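Minutes — Trostton Makers Circle, November meeting

Hi everybody, Reginald Yazzie here, taking the notes again (my handwriting is getting worse, so shout if I got you wrong). We had 38 people at the meeting, a few of them new. Welcome!

Old business. October minutes approved, no changes. We have $1,767 in the account after paying $744 for the new drill press. The belt guard is still on back order, so please leave the press alone until it's on.

The Bindine visit. This took up most of the evening, and I loved it! 30 of us went to their open day, and I promised a report for everyone who missed it. They split us into two groups. Mine started with Imorel, their sorting line, and it was very loud. I couldn't hear half of what the guide said, but the little reject arm got a round of applause anyway.

Then we went over to the clothes handling demonstration, and that's the part people kept asking me about tonight. The person doing the work has a gripper for each hand, with a cable coming out of it, and handles the clothes with those over a white board. I figured it would all be neat stacks of towels, but they had denim too — big bunchy stuff with seams and what looked like a waistband to deal with.
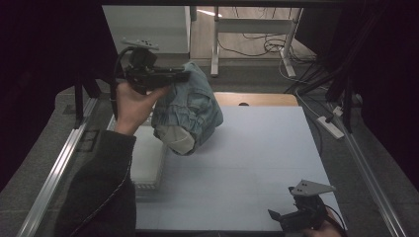 I asked if I could try it and got a very polite no, on account of the insurance. The guide said the hardest thing for a beginner is slowing down, and I believe it, I can't fold a fitted sheet with my own ten fingers.

Questions from the floor. Is it worth a second trip? Most hands went up. Could we build a simple gripper ourselves as a winter project? Lots of talk, no vote. I'll ask Bindine what they'd suggest for a first try and bring the answer back.

Next visit. Mittal has offered us an evening tour, 6:30 start, closed shoes required. Sign-up sheet is by the coffee pot — put your name down if you want a seat in the van.

Adjourned at 9:10 p.m.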